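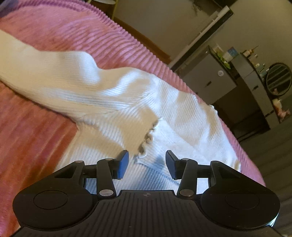 Blue pads, white sweater, pink blanket. The cuff has seen better days.

Grippers, round two: the soft stuff

2020-08-13

Back in May I wrote a long and rather pleased post about picking up blocks. Blocks are great. They have sides, they stay where you put them, and a gripper that can't pick up a block should be sent back to wherever it came from. I tried two grippers on blocks, both did fine, and I declared the matter more or less settled.

Then Lerato Matlala left a comment asking how either of them did with laundry. I've been regretting reading my comments ever since.

So, laundry. The two contenders are the same as last time. One is the Lindus, a hand-held parallel thing with hard rubber tips, very tidy, closes in a straight line like a vise. The other is the Benítez, the one with the linkage fingers and the blue pads, which you hold from behind and poke at the world with. I bought the Lindus new. The Benítez came secondhand from a guy in Ridville who threw in a bag of spare rivets, and I should have asked him why he had so many.

The test pile was one bath towel, one pair of jeans, one pillowcase and the white ribbed sweater, on the bed, because the bed is the right height and the workbench is full of the last three projects. The rules were simple. Grab the thing by an edge, lift it clear, hold it while I counted to 6, put it down. Forty tries per item per gripper. I had planned on more, but my thumb has a union.

Towel

Both grippers can pick up a towel. A towel is basically a block with opinions. The Lindus pinched up a fold and kept it. The Benítez did the same with a bit more wobble at the top of the lift, and once it let go early for no reason I could find. I'd call it even.

Jeans

The Lindus is better here and it's not close. Denim is heavy and the waistband is thick, and the linkage fingers on the Benítez splay a little when you load them. You can see the tips drift apart and you know what's coming. I tightened everything I could tighten and it helped some. If your plan is to pick up a lot of jeans, buy the boring one.

Pillowcase

Flat, thin, slippery. The Lindus tips want something to bite on, and on a single layer lying flat there's nothing. It skated across the cloth with great confidence and came up with air. The Benítez pads drag the cloth a little as they close, so it bunches up between them, and then you've got a fold, and then you've got a pillowcase. I had read that this was how it was supposed to work and hadn't believed it.

Sweater

This is where I spent most of the week. The body of the sweater is easy, ribbing gives both grippers plenty to hang onto, and a fold in the knit stands up nicely and waits for you. The cuff is another matter. It's frayed, with loose threads and little tufts of yarn hanging off it, and there's a smaller bad patch along the edge too. I told myself this made it a realistic test. Clothes in the wild have threads.

The Lindus closes fast, and its tips have a square corner that finds a loose thread every single time. Then you open it and the thread comes along for the ride. After a few of those I was picking at it with tweezers between tries and saying things to it.

The Benítez was gentler. The pads come in at a tilt, so if you line them up just past the ragged part you can close on sound knit and leave the fluff alone. Lining them up is the hard bit. You're looking over the back of the tool, past two big round lobes, and the place you care about is in a gap between the fingers. I'd get the left pad right next to the torn threads, feel good about it, squeeze, and come up with the threads and none of the sleeve. It took me two evenings to stop aiming at the cuff and start aiming at the sleeve behind it. Go slower than you think. Then slower than that.

The pivots are the other thing. Loose yarn and moving joints are old enemies, and I spent one whole coffee working a strand out from under a linkage arm with a sewing needle -- the spare rivets started to make sense around then.

The camera side

I've been recording all of this through the Runum logger, which has been the least dramatic part of the setup. It's filled up 3,096 stills so far and complained twice, both times with good reason. The view is very wide, so the straight lines in my bedroom all bend and the room looks like it's sliding off to the right. You stop noticing after a day. The exposure I'm less happy with. A white sweater under a warm lamp grabs all the brightness and the corners of the room go to mud. I tried it once with the curtains open and liked that better, but then you have to work at the hours the sun does, and I don't.

I'd like to get to 4,000 stills before I try to do anything clever with them. My idea of clever is sorting the good grabs from the bad ones without looking at each one myself, so we'll see.

Where that leaves things

For now the Lindus gets the jeans and the Benítez gets everything thin. I still want to try softer tips on the Lindus, and I have some foam that might do if I can find a glue that holds it. If anybody has run linkage fingers for a long stretch without the splay getting worse, please tell me what you did.

Lerato, socks are next. Please don't suggest anything after socks.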